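Bench notebook, Zimesgate workshop
January, entry started 3 pm

Round table, surface cleaning. Carried on from the Castora trial. Spray bottle refilled to the 1000 line from the stock jug, same dilution as before (1:50). Trigger primed into the sink first.

Cloths: yellow microfiber for the wipe, the white plaid one for drying. Plaid one sheds less than the old towels but bunches up. Wash both without softener.

Sequence used:

1. Push cables and hub to the right half. Hub stays powered.

2. Bottle at the left edge, upright, nozzle locked when not in hand. Yellow cloth in the middle. 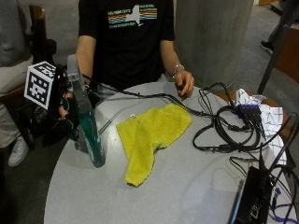
3. Three pulls of the trigger onto the cloth, none onto the table. Spraying the table directly puts liquid under the cable loops.

4. Wipe left half, front to back. Fold to a clean face, repeat.

5. Shift cables left, do the right half, dry.

Result: dull film gone on the left. Faint streaks remain on the right at a low angle of light. Try 1:100 next time.

To do: cable ties, shorter leads for the hub, second plaid cloth from the Stirnberg order.

Comments (3)

Tamošiūnaitė: Streaks are from the dilution. We went weaker and they stopped.

bench2000: Velcro ties please, zip ties get cut off every week.

stirnberg_stores: Plaid cloths are on the lower shelf.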